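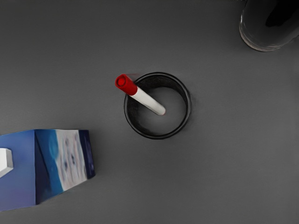
Can you walk the whole Coltus Trail without a guide?
Most people do, and you can too if you're okay reading a paper map and you start after the snow has gone from the high section. I walked it alone, all 732 kilometers from Grondport to the lighthouse, and I have so much to say about it. Thread! 1/12

Start with the ferry. Cleltix runs the only boat to Grondport before the summer schedule kicks in, and it leaves at an hour when no café is open. Bring breakfast. The upper deck is freezing but go up anyway for the last stretch, when the cliffs come out of the haze and you can see the first bit of path zigzagging up behind the town. I was grinning like a kid. 2/12

Spend a night in Grondport before you set off. The trail office is next to the fish market and that's where you pick up your walker's card, which gets you into the huts. The man at the desk drew all over my map in green ink: springs, a bridge that washed out over the winter, a farm that sells cheese. I used every single mark he made. 3/12

People keep asking about the climb out of town. It's steep! You go from the harbor up to 500 meters before lunch, and your pack is as heavy as it's ever going to be. Take it slow. There's a stone bench near the top with the best view of the whole first week, and I sat there way longer than I'd planned, eating olives and watching the boats. 4/12

OK, the Manolakis guesthouse. If you only book one bed on the entire trail, book this one. It's in an old customs building, the showers are hot, and dinner is whatever is in the pot, served at one long table. The night I was there it was bean soup with wild greens and then a lemon cake I'm still thinking about. Call ahead, they don't do email. 5/12

That's where I met Kosmas Spanos, who was walking the trail in the opposite direction with his daughter. We swapped notes over the cake. I told them which springs were running, they told me the shepherd's track past the reservoir was open again. It saved me a miserable road section. Talk to people coming the other way!! 6/12
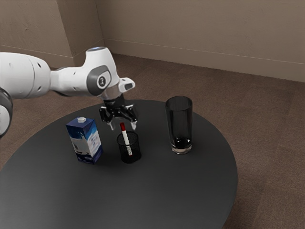
7/12 The high plateau. I'd read that this was the boring part, and wow, I don't agree at all. It's flat and windy and you can see weather coming hours before it gets to you. There were cranes going over nearly every morning. I got into a habit of walking at first light, stopping when the wind picked up, and sleeping through the early afternoon behind a wall somewhere.

8/12 Water up there is the real planning problem. The cisterns marked on the map are mostly fine, but a couple had no rope or bucket, so bring cord and something to lower. I carried 2 extra liters between the chapel and the quarry and drank all of it. Filter everything, there are sheep everywhere.

9/12 I went in March and I'd pick the same month again, though you do pay for it with cold nights. The almond trees were in bloom on the south slopes and the huts were nearly empty. A few village shops were still on winter hours, so I got caught out with only crackers and a tin of sardines for dinner. Survivable! Not my finest meal.

10/12 Huge thank you to Doina Lazarević, who wrote the little hand-bound route notes that get passed around the huts. She walked this path back when half of it wasn't marked, and her descriptions of the river crossings are still spot on. "Cross where the goats cross" sounds like a joke until you're standing on the bank. I wrote to her when I got home and she sent back a whole page about the old mule bridges, so now of course I want to go look for them.

11/12 Gear, quickly, for everyone in my replies. Trail runners were fine except on the scree below the pass, where I wanted boots. Poles, definitely. I sent my tent home from the second village and used the huts, and I only missed it on one night (a full hut, a lot of snoring). The thing I used most was a cheap foam sit mat. The thing I never touched was the solar charger.

12/12 The lighthouse end is very quiet. There's a gravel lot, a tap, and a bus back up the coast at 4 p.m. I missed it, so I washed my socks under the tap and watched the sun go down, and a couple in a camper van gave me a ride in the morning. Happy to answer questions about huts or the ferry, and if anyone has walked the northern branch past the quarry, please tell me what it's like, I've already got the map out.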